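[Cerkivthorpe-list] Re: Diltoseck tour, set times and the support slot

Posted by Remigiusz Kołodziej, 8 April 2003

Abbas Ghorbani wrote:

> Does anyone know if the second leg is still going ahead? The venue
> in Lesport has taken it off their board and the box office wouldn't
> tell me anything. I've got 4 tickets and I'd rather know now than
> drive all that way. Also, is it true they've dropped Pasichnyk as
> support? I only bought the extra two tickets because my brother
> wanted to see them.
>
> And has anybody got a decent recording of the new version of
> "Harbour Lights"? The one going around has somebody talking over
> the whole first verse.
>
> Abbas

Abbas,

The second leg is still on as far as I know. I spoke to the fellow who does their merchandise on the weekend and he had the May dates written down the same as we do, with Lesport moved from the Friday to the Saturday. I think that's why it came off the board. They'd sold the Friday tickets already and didn't want to put the new date up until the printer had done the new ones. Your old tickets should be good on the door, but ring them again and ask for the manager, not the box office. The girl on the phone told me there was no such band.

Pasichnyk are not dropped. They're doing the first three shows and then going home because their drummer has exams. Lesport is the fourth, so your brother is out of luck unless he wants to come to one of the earlier ones. I don't know who is filling in. Somebody on the other list said it would be a solo set from their old keyboard player, but he says that every year.
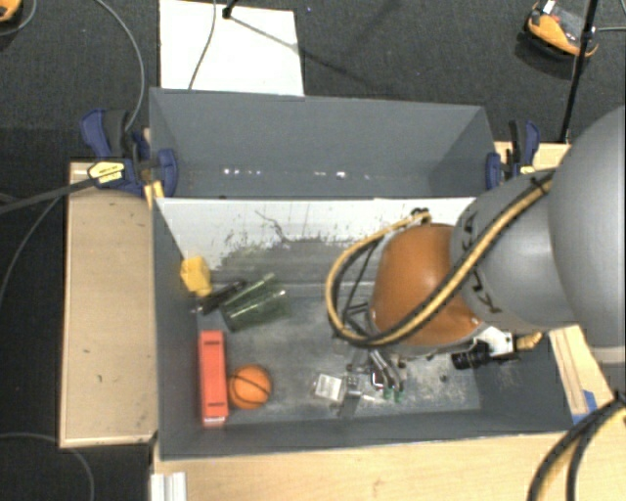

About the set itself, I was at the warm-up show and it ran longer than last time. They played 17 songs including the encore, with 5 off the new album. "Harbour Lights" has moved from the end to near the start and it's slower, with no organ until the second chorus. I didn't like it much on the night but it has grown on me since I got the tape home. They've put "Tin Roof" back in, which they haven't played since the old bass player left, and they cut "Salt" altogether. A few people yelled for it and were told no.

The sound was muddy down the front. If you want to hear the vocals, stand back by the desk. The colour lights are new and there's a lot of smoke, so anyone with asthma should keep to the side near the doors.

I have a recording of the whole thing off a minidisc. It's fairly clean apart from the gap in "Tin Roof" where I had to change discs. I'll copy it for anyone who sends me blanks and a padded envelope with stamps on it. Please don't send money. I did 40 copies of the last one and I'm not doing that many again, so if you get one, copy it for the next person who asks.

Two other things. Whoever borrowed my photocopy of the first fanzine, I'd like it back. And please trim your replies, the digest has been coming through at a ridiculous length.

Remigiusz

Recent messages on this list

Diltoseck tour, set times and the support slot (Abbas Ghorbani)
Lift wanted to Lesport, will share petrol
Lyrics to "Salt", second verse
Pasichnyk EP, is it still in print?
FOR TRADE: live tapes, list inside
Digest too long again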